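Sikder Institute releases study on wages and income tax in regional households

May 22, 2019

The Sikder Institute has published today its new report on how wage growth and income tax have moved apart for working households over the past nine years. The report was prepared by the economist Mizanur Patwary and is based on the pay and tax records of 642 households in the Lasteck region.

According to the study, the households in the lower half of the sample received only 24 per cent of the total gain in labour income during this period. Their share of the income tax fell in the same years, and the report argues that this must be read together with their pay.

"People say that the top earners carry more of the tax than before, and this is correct," said Mr. Patwary. "But they also received most of the new income – the one figure has no meaning without the other."

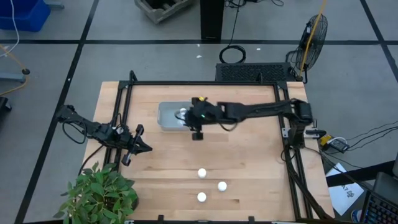 Two robotic arms over a wooden tabletop.

The authors also held interviews with 292 of the households. Many of them told that rent and child care have grown faster than their pay cheque, and that a small tax credit did not change their monthly budget very much.

The report recommends that the threshold of the lowest tax bracket is indexed to median wages and no longer to prices. It also asks that employers publish the pay ranges for each job category every January. A technical annex on the data – including the method for part-time workers – was reviewed by the research office Fendotix.

The full report is available free of charge from the Sikder Institute.

Recent releases
Stiltier pension survey: first results
Who pays the sales tax? A short guide
Minimum wage and hours of work in Lasteck

Contact: Media Office, Sikder Institute | © 2019 Sikder Institute | Back to top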